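마우스 패드

마우스 패드(영어: mouse pad, mouse mat)는 컴퓨터 마우스를 올려놓고 움직이기 위해 책상 위에 까는 얇은 판이나 깔개이다. 책상 표면의 결이나 광택에 영향을 받지 않고 마우스가 고르게 미끄러지도록 하며, 마우스 바닥과 책상 상판이 긁히는 것을 줄인다. 한국어에서는 '마우스패드'로 붙여 쓰거나 줄여서 '패드'라고도 한다.

역사
초기의 마우스는 바닥에 든 볼이 굴러 이동량을 읽는 방식이어서, 볼이 헛돌지 않을 만큼 마찰이 있는 바닥이 필요했다. 이 때문에 고무 바탕에 천을 붙인 패드가 널리 쓰였다. 광학식 마우스가 보급된 뒤에는 패드 없이 쓰는 경우도 늘었으나, 유리나 거울처럼 빛이 투과되거나 강하게 반사되는 면에서는 인식이 불안정한 제품이 있어 패드의 수요가 이어졌다.

형태와 재질
사각형이 가장 흔하고 원형과 손목 받침이 달린 형태도 있다. 키보드까지 함께 올리는 긴 것은 장패드라고 부른다. 재질은 천, 합성수지, 인조가죽, 유리, 금속 등이다. 천 패드는 마찰이 커서 멈추기 쉽고, 표면이 단단한 패드는 가볍게 미끄러진다.

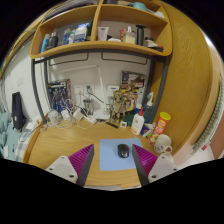

나무 책상에 놓인 하늘색 사각 마우스 패드와 검은색 무선 마우스. 오른쪽은 머그잔.

제품 예
Truveo의 Moon은 천 재질의 소형 패드로, 가로 30cm, 세로 19cm이다. Clamaris의 Nolow는 표면이 단단한 합성수지 패드이며, 가로 92cm의 장패드로만 나온다. 두 제품 모두 손목 받침은 없다.

배치
보통 쓰는 손 쪽에 두며, 팔꿈치를 몸에서 멀리 뻗지 않고 마우스에 닿는 거리가 적당하다. 책상 뒤쪽에 장식품이나 생활용품을 늘어놓는 경우에는 패드를 앞쪽에 깔아 손이 움직일 자리를 확보한다. 음료를 담은 컵은 패드와 간격을 두는 것이 좋다. 천 패드는 액체를 흡수하면 얼룩이 남고 마르는 데 시간이 걸린다. 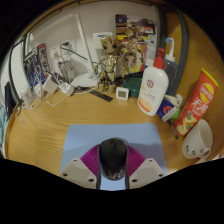

패드 위의 검은색 마우스. 책상 뒤쪽으로 그루트 피규어와 로션 병, 감자칩 통이 늘어서 있다.

관리
천 패드는 미지근한 물에 중성 세제를 풀어 부드러운 솔로 문지른 뒤 헹구고, 그늘에서 펴서 말린다. 세탁기나 건조기를 쓰면 고무 바탕이 뒤틀리거나 천과 분리될 수 있다. 단단한 패드는 물기를 짠 천으로 닦는다. 과자 부스러기나 먼지가 쌓이면 마우스 바닥의 미끄럼판에도 달라붙으므로 함께 닦아 준다. 가장자리의 천이 일어나거나 표면이 한쪽만 닳아 움직임이 고르지 않으면 교체한다.

같이 보기
컴퓨터 마우스
키보드
손목 받침대
책상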